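Party notes: the back-to-school swap supper

Hi friends! May is when my inbox fills up with graduation questions, and I promise I'm getting to those (the cap-shaped cookie people, I see you). But first I have to tell you about the party I've been planning since the winter, because I'm a little bit in love with it. It's a clothes swap supper. Everybody brings the school clothes their kids have outgrown, everybody eats, and everybody goes home with something that fits. I hosted my first one last year in the hall on Arthur Street and I've been tweaking it in my head ever since.

Let's start with the invitations, my favorite part. I cut mine in the shape of a little shirt from plain white cardstock, folded at the shoulders so they open like a card, with a scrap of ribbon for a collar. Four to a sheet if you nudge them close together. Inside goes the time (I say 4:00, knowing perfectly well people come at 4:30), what to bring, and one line that saved me so much trouble: "Clean, buttoned, and nothing you'd be embarrassed to hand to a friend." I mailed 153 of them last year. My hand cramped up and I'd still do it again!

For the decorations I kept it to three colors: navy, cream and a mustardy yellow. I made bunting from old cotton sheets, and if you sew a straight line you can make bunting. If you don't sew, pinking shears and fabric glue will get you there, but lay wax paper under it or you'll be peeling triangles off your table until bedtime. Fiifi Frimpong hung all of ours in one afternoon with painter's tape and a broom handle, and most of it stayed up through dessert. The centerpieces were jelly jars with sharpened pencils in them, points down, and a few zinnias stuck in between. Cheap and cheerful.
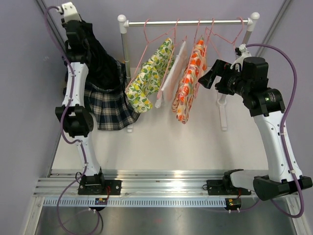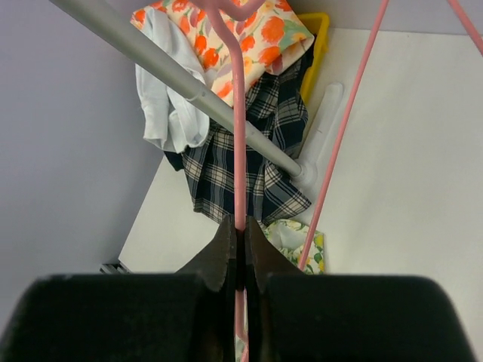 Pleated plaid skirt, and a pink hanger.

Now the swap part. Sort by size and forget about boys and girls and brands and all that. I write sizes on big manila tags and tie them to the rack with kitchen string. Shoes go under the tables in pairs with the laces knotted together. Sweaters get folded, or the shoulders go pointy. Last year I gave out three tickets per bag and people took that very seriously, so this year I'm dropping tickets altogether and letting folks take what they need. We had piles left over anyway, and I had to drive them home with a stack of cardigans on my lap.

Food! You want things people can eat standing up with one hand. I do a big pan of baked ziti cut into squares (let it sit a good half hour first, it holds together so much better), a green bean salad, and rolls. Abdul-Rahman Appiah brought jollof rice in a pot I could have bathed a toddler in, and it was gone before I got to the table, so Abdul-Rahman, if you're reading, please bring two. For dessert I make a sheet cake and pipe ruled lines on it like notebook paper, pale blue across and one pink line down the side. Use a ruler and a toothpick to mark the lines first. My first try without a ruler looked like the ocean.

The kids had a table of their own for making name tags. I put out shrink plastic, permanent markers and a hole punch, and a grown-up ran the trays to the oven. Punch the hole BEFORE you bake. I forgot on the first tray and we had a dozen very nice little plastic tiles with no way to hang them on anything. The older ones wanted to make zipper pulls instead, so I'll have split rings for that next time.

A few of you asked what it costs. The hall was the big expense and we passed a jar for it. Everything else came out of my craft closet, except the cardstock, the cake colors and the 2,000 paper napkins I ordered by mistake and am still using. If you see me at the Plevley street fair with a napkin that says Hooray for School, now you know.

The shirt invitation pattern and the notebook cake directions will be on the table at our next craft night, and I'll bring extra copies for anyone in Brerkovon who'd like to run a supper of their own. I've got spare size tags too if you want to borrow a set, just tie the string back on when you're done. Graduation cookies next time!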